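Larkusero pauses shipments of hand-held grippers over finger pad fault

Plorkport, December

We've stopped sending out our hand-held gripper while we sort out a fault with the finger pads, and I'd like to tell you about it myself before you hear it second-hand.

It started with a message from a customer in Horkine. One of her pads had crept forward in its seat after a long morning of picking things up, and the next squeeze popped the bag she was holding. Crisps everywhere! No one was hurt, but a pad that moves when it shouldn't is a pinch risk for fingers too, so we took it seriously from the off.

We pulled 100 grippers off the shelf and put each one through 2980 squeezes (my forearms are still complaining). Pads worked loose on 12 of them. All 12 came from the same batch, and the glue under the pad hadn't been spread right to the edges. That was our mistake, and our checks should have caught it.

We've also been doing plenty of ordinary picking at home, with sweets, snacks and anything else in a crinkly wrapper, as that's the sort of job where a slipping pad shows up first.

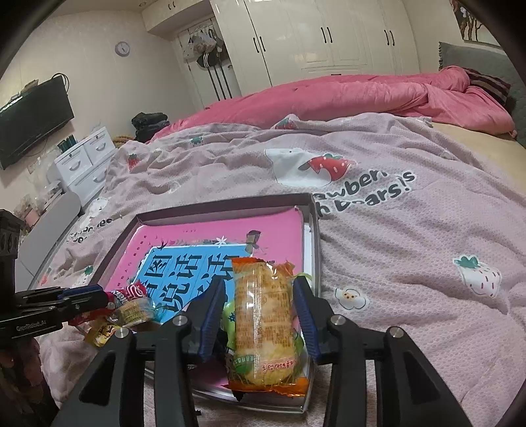
A packaged snack bread held upright between the blue finger pads, over a tin tray of wrapped sweets.

If you have one of our grippers, please have a look at the batch label inside the lid of the case. If it says Nasr 4, stop using it and get in touch. We'll send a new pair of pads and a prepaid bag for the old ones, and it won't cost you a penny. Please don't try gluing them back yourself (I know, I'd be tempted as well) as most household glues go brittle and you'd be back where you started.

Any other batch is fine to carry on with. Do give the pads a wiggle before you start, though, and let us know if either of them shifts.

Shipments will start again once the new pads have been through the same squeeze test. Orders already placed will keep their spot in the queue, and if you'd sooner have your money back, just say so.

The support desk at Plorkport is open this Saturday as well, from 9 am.

ENDS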